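Savitside Household Sorting, progress report to Gristora
February 22, 2019

Hi Gerardo,

You asked for the short version this time, so I'll try, but you know me. The sorting is going well! We started the quarter with a list of 553 households signed up for the box swap (they fill a box with small things they no longer use, we pass it along to somebody who can use them), and we have now been through a little over 400 of those. The rest are mostly on the Kerekes side of town, where the boxes go out late because of the stairs and the parking.

The small plastic things are still what eats our hours. Clothes are easy, books are easy, pots and pans practically sort themselves. But cases, tubs, lidded containers, key rings, charms, all the stuff that lives at the bottom of a drawer, that's where a person can lose a whole afternoon. I did a lot of this at home over the past few weeks, with the boxes up on a blanket so nothing rolls off and vanishes under the furniture. My back likes it better too.

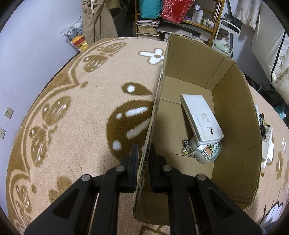
Milagros Herrera would like it on record that the hard cases should go in last, on top, and that stickers ought to stay where they are, as kids pick the decorated containers first and scraping them only leaves glue behind. I gave in on the stickers right away. On the cases I'm still holding out a little, because a long one laid corner to corner takes up so much room that I'd like to give those a box of their own. We're going to try it both ways in the next batch and I'll tell you who won.

Now, boxes. We've been reusing the same cardboard since July and a lot of it is tired. Rims get ragged, walls get dents, and once the edge starts tearing I don't trust it with anything heavier than plastic. I've been keeping the worn ones for light things and saving the sturdy ones for kitchen stuff. Flultedik has offered us seconds from their warehouse at a good price (misprinted, perfectly solid), and I'd love to say yes before they offer them to someone else. Could that come out of the supplies line? There's money left in it, I checked twice.

Charms and other little dangly bits: please don't let anyone talk us into sorting these by type. I tried it for two evenings and ended up with a dozen piles and a headache. If they come attached to something, they stay attached. Single ones go in an envelope.

What I still need from you: a yes or no on the Flultedik boxes, the new drop-off address for Kerekes, and the spring schedule when you have it. Three weeks should be enough to finish the list if the address comes soon. I'll send the receipts separately, they're in a folder and the folder is in decent shape for once!

Talk soon, and say hi to everyone at the office.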